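Waxing a sticky drawer – candle or soap?

tuncer_bay
Member, 347 posts
Hello all. I have a small wooden cabinet from my aunt, and in September the drawer starts to stick every year. When the heating is on in winter it moves well again. I read that some people rub a candle on the runners, and some people use dry soap. Which one is better for old wood? I do not want to make a stain.

Irkel
Moderator, 3689 posts
Candle. Plain white, no perfume. Take the drawer out, brush the dust away and rub the bottom edges. Soap takes water from the air, and then you have the same problem again, only with a nice smell.

zunus40
Member
I don't agree about soap. My kitchen drawers have had dry soap on them for years and they run fine. Candle wax collects dust and gets gray.

Irkel
Moderator, 3689 posts
It collects dust if you put too much. Two or three strokes are enough.

uvider
Member
Before any wax, look for shiny places on the wood. That is where it rubs. I would sand there a little with fine paper, and do it in winter with care – if you sand too much in the humid months, the drawer will be loose when the wood shrinks.

zunus40
Member
Sanding an old piece would be my last choice. You can't put the wood back.

uvider
Member
I said a little :)

tuncer_bay
Member, 347 posts
Thank you for all the answers. I will begin with the candle, because I have one at home, and leave the sandpaper for later. Irkel, must I also wax the sides of the drawer, or only the bottom edges? The left side feels more tight than the right when I push it in.

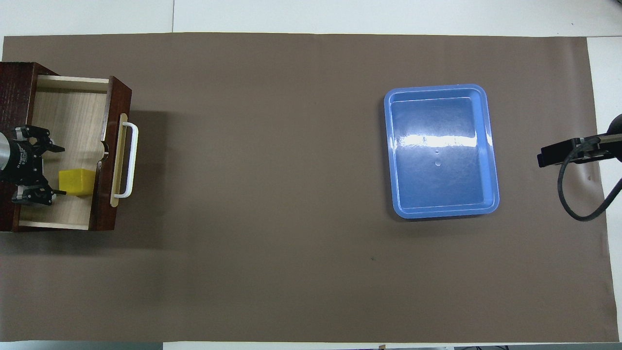
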